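**Hevberg, August 6, 2022**

# Town's "Tray Supper" Plan Leaves Some Diners Unconvinced

A plan to replace the long shared table at Hevberg's monthly community supper with individual trays goes before residents this week, and the people behind it are promising a lot for something that comes down to a rectangle with a rim.

Under the proposal, each guest would collect a tray at the door, fill it at the kitchen hatch and carry it to a seat. The supper association says this would cut clearing time, spare the tablecloths and let the kitchen serve up to 115 people in one evening. The current arrangement, with serving dishes passed from hand to hand, tops out well below that on a good night, according to the association's own notice.

The price is 400 dollars for the first batch of trays. Where the 115 comes from is harder to pin down. The notice doesn't say how many trays 400 dollars buys, or what happens to latecomers when they run out.

"People get excited about a tray," said Brenda Sugden, who has eaten at the supper for years and plans to vote against. "I've carried soup on a tray. I'd like to see them do it with a cane in the other hand."

Soup is the sticking point. The August menu is built on it, and the association wants every portion served in a bowl on its own saucer, with the spoon already in. Sample pieces have been set out in the side room off the kitchen since Monday for anyone who cares to look.

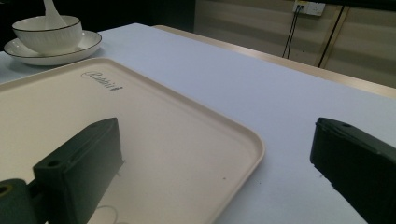 *A cream-colored tray with "Rabbit" on it in dark script, and a white bowl and saucer behind.*

The word on the tray has drawn more comment than the tray itself. Silvan Stöckli, who wrote the proposal, said the lettering is a matter of taste and that a plain version could be ordered if residents prefer. He did not have a price for the plain version.

Stöckli was more eager to talk about the rim, which he said would keep a sliding bowl from going over the side. It is a low one. Asked whether anyone had tried walking the length of the hall with a full bowl on board, he said a trial was "in the planning stage."

He also defended the saucers. Critics have pointed out that a saucer under every bowl means twice as many dishes to wash, in a kitchen with one sink. Stöckli said saucers catch drips and that the trays would need less wiping as a result. The notice makes no attempt to compare the two chores. It estimates that trays will save "considerable" time at the end of the evening and leaves it there.

There is some history to be wary of. The supper switched to stacking cups from a supplier called Narberg three summers ago, also on the promise of a faster cleanup. The cups stuck together when stacked, and most of them are now in a cupboard under the stage. A rolling dish cart was approved the following year and proved too wide for the kitchen door. It is used for coats.

Supporters say neither episode has anything to do with trays. They argue that passing heavy serving dishes down a long table is awkward for older guests and that food reaches the far end cold. Those are fair complaints, and they have been raised for as long as the supper has been held. Whether a line at the hatch would get food to anyone sooner is another matter. With 115 people and one hatch, somebody is going to be standing for a while.

The notice also claims that 151 residents "expressed interest" in the change. The figure comes from a sign-up sheet left by the hall entrance in the spring. The sheet asked people to sign if they wanted to hear more about improvements to the supper. It did not mention trays. Sugden's name is on it.

"I was interested," she said. "I'm still interested. I'm interested in where they'll keep them."

Storage is covered in a single line of the proposal, which says the trays will go "in the usual place." Two people who help in the kitchen said they didn't know where that was.

The vote will be held in the main hall on Leitner Street, right after the next supper, which will be served the old way. A simple majority of those present is enough. If the plan passes, the order goes in at the end of August and the first tray supper follows once the shipment arrives.

The sample pieces stay on view in the side room until the vote, and the door is open from 5 p.m. on weekdays. Written comments can be left in the box by the coat cart.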